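Repaint the inside of an old metal bin or leave it scratched?

mossyporch
Posted in Garage & Workshop, December

I've been sorting out the garage and I can't decide what to do about the metal bins. I've got 2 of them and they're all scuffed up inside like this:

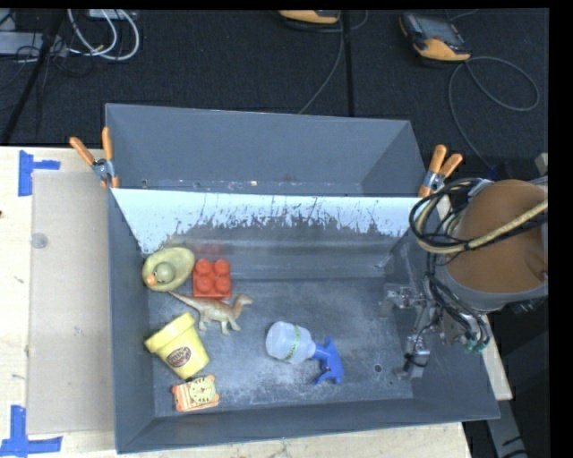 Replies

tallgrass_ed
Leave it! It's a bin. You're going to throw stuff in it and it'll be scratched again by spring. I did mine with Grurnov enamel one winter (two coats, very proud of myself) and it looked great right up until I dropped a box of hinges in there.

pepperjack88
Disagree with Ed. Bare metal in a damp garage rusts, end of story. Scuff it up with 113 grit or whatever's close, wipe it down, prime it, paint it. I like the Sova primer but it stinks, so keep the door open.

tallgrass_ed
113 grit?? Where are you shopping lol

pepperjack88
Ha, typo, meant 120. You knew what I meant.

quietlathe
Depends what the metal is. If it's galvanized, regular primer can peel off in sheets and you'll be madder than when you started. Try a magnet first, then look at the worn spots for orange. No orange, no paint, that's my rule. A rubber mat cut to fit is way less work and it's quieter too.

mossyporch
Magnet sticks but I guess that doesn't rule out galvanized? No orange that I can find. I kinda like the mat idea. Does it trap water though?

quietlathe
It can. Pull it out and let it dry now and then. I've had a Lunix mat in mine for years and I think I've lifted it twice, so do as I say, not as I do.

pepperjack88
Mats are where rust goes to hide. I'm just saying.

dunebuggy_mom
We had Pelupessy shelving guys quote us on all new bins and it came to over 2,000 bucks, so paint or mat, you're winning either way. We went with paste wax, by the way! Wipe on, buff off, done before lunch.

mossyporch
Wax! Never crossed my mind. I'll try it on one and put a mat in the other and see which one annoys me less.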